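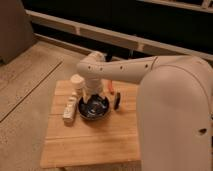

**Home & Tidying › Small surfaces, trays and catch-alls**

## How do I stop the bowl on my little wood table from becoming a junk drawer?

Asked by **Valbona Vasić** on 7 February 2026

Hello all, and thank you in advance for reading, I know I go on a bit! I have a small square wooden table, light colored, very low, and in the middle of it sits a round black bowl I love dearly. It has a shiny inside that catches the light so nicely. The trouble is that little things collect around it. There's always something small and white to the left of it, and odds and ends at the back that I stop seeing after a day or two.

I've tried putting everything IN the bowl, but then I can't find a thing and I'm scared of scratching the glossy part. I've tried clearing the table completely, and that lasts until supper. My sister in Vitano says to buy a lidded box and be done with it, but I don't want a box, I want my bowl. What do you all do? Also, is there anything I should put under it? The table is soft wood and it cost me $105 back in October, so I'd like to keep it nice.

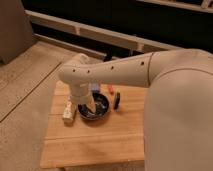

*The black bowl on the light wood table, with small items to the left, right and behind.*

### Answer from Cinzia Bellini (accepted, 339 helpful votes)

Oh Valbona, I have had this very table problem in two different apartments, so you have my sympathy! What finally worked for me was deciding what the bowl is for, and being a bit strict about it. Mine is for keys and my reading glasses. Yours could be hand cream and lip balm, or whatever you reach for in the evening. One kind of thing, and if something else lands in there it gets moved the next time I walk past.

For the things around it, try this for a week:

1. Take everything off and wipe the table with a barely damp cloth, going with the grain.
2. Put the bowl back first, a little behind the middle so there's room in front.
3. Let yourself have one small thing on the left and one on the right.
4. Leave the back empty. Anything behind a bowl is as good as lost (I once found a stamp book there that I'd already replaced).

Flat round things like lids and coasters should lie down or live in a drawer. Stood up on edge they roll off sooner or later, and always when you're carrying tea.
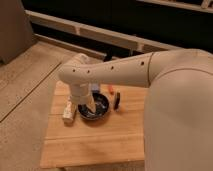 And if you have a cap without its marker or a bottle with a spoonful left in it, give it until Sunday and then let it go. I keep a paper bag by the door for those and it fills up faster than I'd like to admit.

For underneath, I use thin felt dots from Ernico, four of them, pressed on the base of the bowl. Cut them in half if the base is narrow. A Dollier cork mat is nice too but it does show.

### Answer from papadopoulos_k

felt for sure. dont line the inside, it just gets dusty. soft cloth and warm water for the glossy part, no scrubby sponge

**Comment from Valbona Vasić:** Thank you both so much! I've ordered the felt dots and I'm going to start with the back of the table tonight, while I'm feeling brave.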